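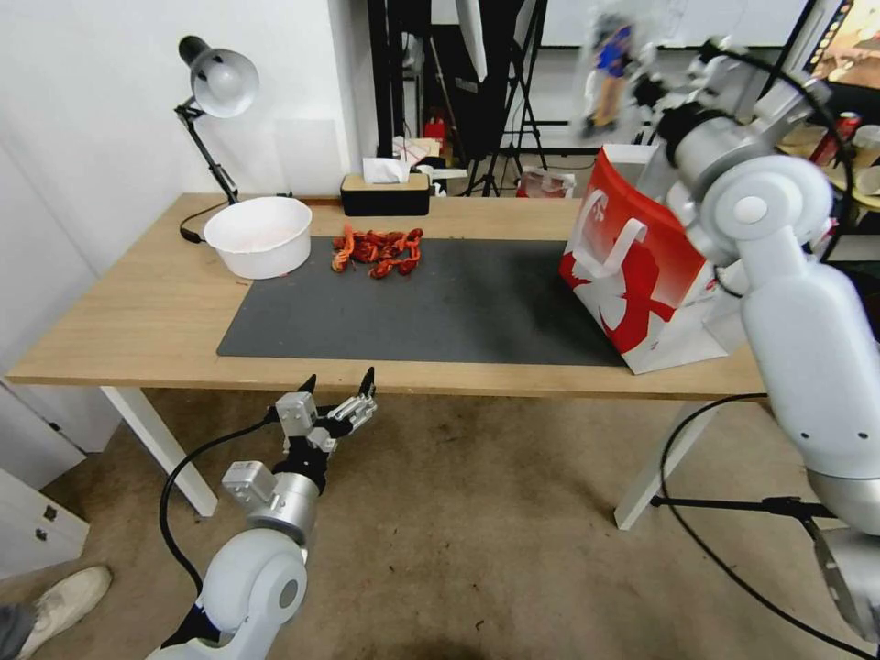 Eighty boxes of razor blades in one month couldn't all be a mistake in the count, the night manager said, and would I please come down to the Sareo on Andberg Street before it got to 90.

Would I! I had been waiting all of March for a call like that. I was out the door with one shoe untied (store security doesn't get many real mysteries, and I wasn't going to miss one).

The stockroom smelled of cardboard and floor wax. We went through the delivery slips from Jultuline, all 36 of them, and every single one matched. So the blades were getting in. They just weren't getting paid for.

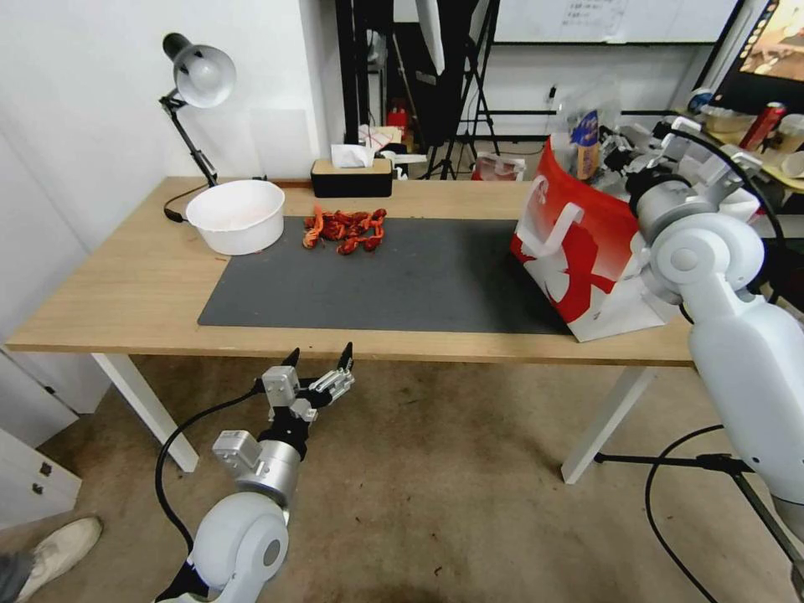
Crayfish on the table, with the lamp behind.

"Cameras?" I asked.

"Two," said the manager. "One of them watches the other."

I loved this place already. I walked the aisles until past midnight, up by the cereal, down by the batteries, and on my third lap I saw it - a return cart by the back door, full of diapers, with a receipt taped to the handle. Receipt number 858. I had seen 858 before, on a cart of diapers the manager had shown me on the first monitor. That tape was two weeks old!

I lifted the top pack. It was far too heavy for diapers, and it rattled.
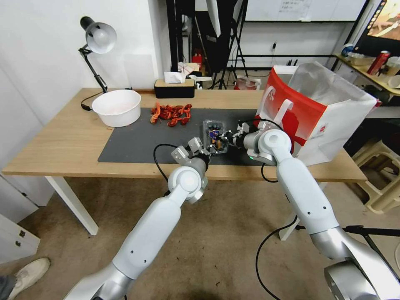 Part Two: The Back Door

We left the cart right where it was and turned off the lights. I crouched behind the dog food, grinning like a kid. At ten past four a van marked Aguiar Linens rolled up to the dock, and somebody outside began to whistle.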